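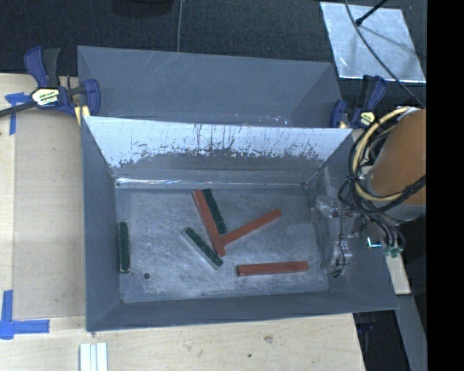
Building the garden wall, part two

I said in the last post that I would have the low wall finished by October. It is October and the wall is up, apart from the coping on the short end, so I'm going to call that close enough and write down how it went before I forget the details.

For anyone who missed the first part, the back yard slopes toward the kitchen door, and every heavy rain brought a layer of dirt down onto the patio. The plan was a low brick wall across the bottom of the slope, with a planting bed behind it. It holds back very little soil. If you have a real slope to deal with, talk to somebody who does retaining walls for a living, because that is a different job with different footings.

The footing was the part I had worried about most and it was the easiest. I dug the trench over one weekend, hit a lot of roots from the old lilac, and cut them out with a pruning saw that I had to throw away afterward. Walid Zoubi from two doors down lent me his mixer and stayed for most of the pour. We used crushed stone in the bottom and concrete on top, and I left it alone for the whole week even though I wanted to start laying bricks by Friday.

Choosing the bricks took longer than digging. I had assumed red brick was red brick. The yard in Pritthorpe had a long row of sample panels out back, and they all looked fine in the sun and then completely different when I took a few home and put them next to the house. Our house is an orangey brick from the fifties with a lot of variation in it. A new brick that tries to match and misses looks worse than one that is plainly different, at least to me. Rania thought the same, so we went with a darker one that has a slightly rough face. It cost a little more. I bought 10 percent extra for breakage and used nearly all of it, mostly because of how bad I was at cutting.

On cutting: I started with a bolster and a club hammer, because the videos make it look simple. Score it all the way round, tap, and it splits clean. Mine split wherever they felt like it. After a morning of that I rented a wet saw for the day and cut everything I thought I would need in one go. I was short four cuts at the end and had to do those by hand anyway. Two came out all right.

The bond is plain running bond, which means each brick sits over the joint of the two below it. I had wanted to do something fancier with a contrasting course near the top. I laid out a few dry rows on the patio to see it, and it looked busy on a wall that low. If the wall were chest high I might have gone for it.

Mortar is where I lost the most time. My first batch was too wet and slumped out of the joints and down the face of the bricks. The second was too stiff and I couldn't tap anything level. What I ended up doing was mixing smaller batches than the bag suggests, half a bucket or so, and adding the last of the water with a cup. I also started wetting the bricks a little on hot afternoons. They pull the water out of the mortar quickly otherwise, and then you can't move anything once it's down.

A few things I would tell myself before starting:

Build the ends up first and run a string line between them. I tried to do the first course by eye with a long level and had to pull up half of it.

Clean the face as you go with a dry brush. I left a section overnight and I can still see where it was.

Keep the spare bricks up on boards under a tarp. Mine sat on the dirt and got soaked, and the bottom layer picked up mud that took a wire brush to shift.

Leave the weep holes. I forgot them on the first course and had to rake out some joints the next morning while the mortar was still soft enough.

My pace was slow. A good bricklayer would have had this done before lunch on the second day. I did it on evenings and weekends, and on most evenings I managed about 50 bricks before it got too dark to see the line. By the last two courses I was getting faster and the joints were more even, so naturally the best work is at the top and the worst is down near the soil, where the plants will cover it.

Behind the wall I put down landscape fabric and a band of gravel, then topsoil. The bed is going to be mostly low things: creeping thyme along the edge, some sedums, and a couple of dwarf conifers that Wissam Harb dug out of his own front yard and gave me. He says they will hate being moved and then they will be fine. I planted them the same evening and have been watering them since.

Still to do: the coping on the short end, pointing up a couple of gaps I found on the back, and moving the downspout so it doesn't empty straight into the new bed. We had one decent storm last week and the patio stayed clean, though a fair amount of water came around the side by the gate. I may need to extend the gravel over there. I'll look at it again after the leaves are down.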